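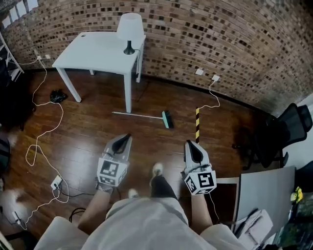
Safety notice: hand-held gripper cables

On Thursday, a cable on a right-hand gripper at the Nodstead site caught on a chair and pulled loose during a recording. No injury was reported, but 8 demonstrations were lost and the marker cube had to be remounted. Abhishek Semwal has reviewed the incident.

Operators are asked to check both grippers before each session and to keep power cords clear of their feet – including cords to chargers and lamps. Faults should be reported to Clotilde Masson within 5 working days.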